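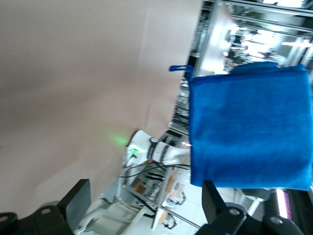
Towel folding demos: keep the episodes where the other arm is moving through the wrist view?

Posted in Data Collection by Anderson Holanda

We are recording teleoperated demonstrations of towel folding on a two-arm setup. One blue microfiber towel, one operator at a time, wrist camera on each arm plus a fixed overhead camera. The set is named Listari and stands at 796 episodes. I train an imitation policy on it that predicts short chunks of joint positions.

My problem is with the wrist views. In a large share of late-episode images the towel covers close to half the picture, and the second arm shows up behind it as a white smear. The arm has a green status LED that also throws a green patch on the beige surface next to it. The rest is room: rails, overhead lights, clutter on the floor, a chair. Very little of it has anything to do with folding.

I filtered with a blur score and got down to 685 episodes. The policy trained on the filtered set is worse at the second fold than the one trained on everything. It reaches the corner, closes the gripper, and then holds still until the timeout.

Should I be filtering these at all, and if so, on what? Separately, does the green patch matter? I am worried the network will use it as a cue for what the other arm is doing.

Valentin Hodoroagă

Do not filter whole episodes on image blur. Blur in a wrist view correlates with speed, either of the arm carrying the camera or of the other arm passing through. If you drop the blurred episodes, you drop the fast ones and the ones where both arms move together. The second fold is normally where both arms move together. Your policy stalling after the grasp is consistent with that: what remains in the set is weighted toward slow, one-arm motion and pauses.

What I would do instead:

Restore the full 796 and remove episodes by outcome only. Towel dropped and not recovered, operator abort, missing camera stream, timestamps out of order. Have a person label these.

Plot joint velocity for each arm over the 111 episodes you removed and compare it with the ones you kept. If the distributions differ, you have your explanation and can stop looking.

Trim idle segments. Operators pause before a bimanual move, and with chunked prediction those pauses teach the policy to stay put. We cut any stretch where both arms and both grippers are still for longer than 8 control steps, keeping the first few.

Shorten the exposure if you have the light for it. Fix the exposure and white balance while you are there. Auto exposure will swing every time the towel moves off the overhead lights, and that is a larger appearance change than the blur.

On the LED: it is visible at run time too, so it is a legitimate input as long as it behaves the same way then. Check that the status color during teleoperation matches the color during policy execution. On some arms it does not, and then you have a real shift between training and deployment. If they differ, tape over it and record again, or apply hue jitter and accept some loss. Taping is cheaper.

For the background, random crops plus moderate color jitter. I would not mask it. Masks fail at the towel edge, and the edge and the hanging loop are the parts you need.

gradwood_lab

we had the same thing with dishcloths. just collect more, and move the chair

Anderson Holanda

Velocity plots done. Valentin was right about the distribution: the removed episodes are faster on both arms, and most of them have the arms moving at once from the grasp onward. I put them back, threw out 4 for dropped towels, and trimmed the idle stretches. Training is running now.

The LED color does differ. It is green in teleoperation and white under policy control. I have taped it on both arms — new episodes only, so the old ones still have the patch in them. For those I am using hue jitter on the wrist streams and leaving the overhead view alone. Exposure is fixed as of this morning.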